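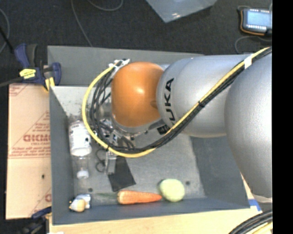
Bin Picking in the Pemstead Workshop
Adjoa Mensah
8/4/21

1. What we set out to do

The plan from June said the arm would clear a bin of mixed household items without help. I thought that was too much for one term and I still do. The demos we watched beforehand mostly used identical boxes, and a carrot is not a box.

2. Setup

The arm is a KUKA. The bin is gray sheet metal with sloped walls, and it sits on a wooden table. We clamped a panel behind it with a bar clamp. The cables to the gripper are zip-tied along the arm and loop around the wrist, and I don't trust that loop. It limits how far the wrist can turn, and the planning software (we call it Zidia) knows nothing about it.

The test items included a clear water bottle with a paper label, a carrot and a round green fruit.

3. Results

We ran 60 picks. Zidia logged 14 failures. That sounds decent until you read the log, where a pick counts as good once the gripper closes on something. It doesn't check whether the item left the bin. I would not quote that number to anyone.

The bottle worries me most. Clear plastic is hard for a depth camera, and the paper label may be doing all the work. We never tried it with the label off.

4. What should happen next

Rerun with 300 picks and a person marking each result by hand. Move items between runs. My partner wants to add 2 more grippers first. I'd leave that until we know what the current one can do.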